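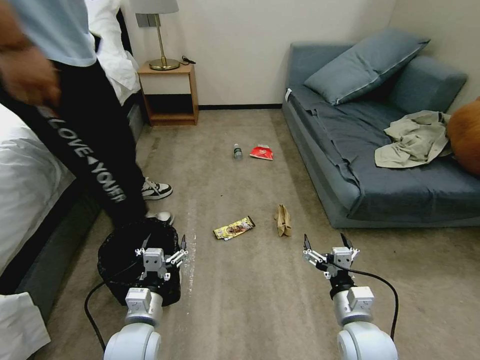 7/31/20, archive workroom notebook

Second pass through the Namona file, the one on the market fire and the two nights of street fighting after it. Started on the crowd numbers again. I still don't believe them.

The Drerneser bulletin says 4000 people marched to the district office on the first night. The party's own statement, put out the next morning, says "thousands." The police note says nothing about size at all, which is odd for a police note. I went back to the street plan. The road up from the market is narrow, there's a wall along one side of it, and the square at the top is mostly taken up by the bus stands. You could get a big crowd in there. I can't get to 4000 without filling the side streets too, and no witness puts people in the side streets before midnight.

Where does the number come from? Best I can do: it first shows up in the evening edition, unsourced. The Bezerra agency copies it an hour later and credits "local reports," and after that everyone credits Bezerra. So that's one source wearing several hats. Marked it C in the index. If anybody wants to move it to B, please write down why.

The damage list is in better shape. 857 claims filed by shopkeepers and households, each with a slip number, and the slips run in order with no gaps that I can find. Still, a claim is a claim. Quite a few are for stock with no receipts, and two slips give the same stall address under different family names. Could be a shared stall. Could be something else. Left both in, flagged.

Deaths: the anniversary speeches say 10. The hospital register has 4 names. I have seen people in our own drafts split this by writing "up to 10," and I'd like that to stop. Either we have the other six or we don't. Some may have died at home or been taken over to Kasell for treatment, and the Kasell register for those weeks is supposed to be at the county building, though the last two letters about it got no answer. Until we see it, the text should give both figures and say who gives which.

On who started it. Every account I have read this week is certain, and they are certain in opposite directions. The party blames outsiders bused in. The shopkeepers' group blames the party youth branch and names a street corner where sticks were handed out. The bus story has no plate number, no driver, no fare, no time of arrival. The stick story has a corner and an hour, but all three statements use the same sentence, down to the comma, so I assume somebody typed it up for them. Neither goes in as fact.

Tape 2 is bad. Long hum, then a woman talking about her brother, then the hum again. Tried it on the other player, same thing. What can be heard is worth keeping. She doesn't give a number for anything, and she's the only one so far who says she didn't see who threw the first bottle.

To do in August:
write to Kasell a third time, registered mail
check slip numbers against the ledger for the two stall claims
find the evening edition in print, the scan is missing its last column
take "massacre" and "clashes" both out of the folder labels, use the date

Index done through folder F. G is all clippings and I expect most of it is Bezerra again.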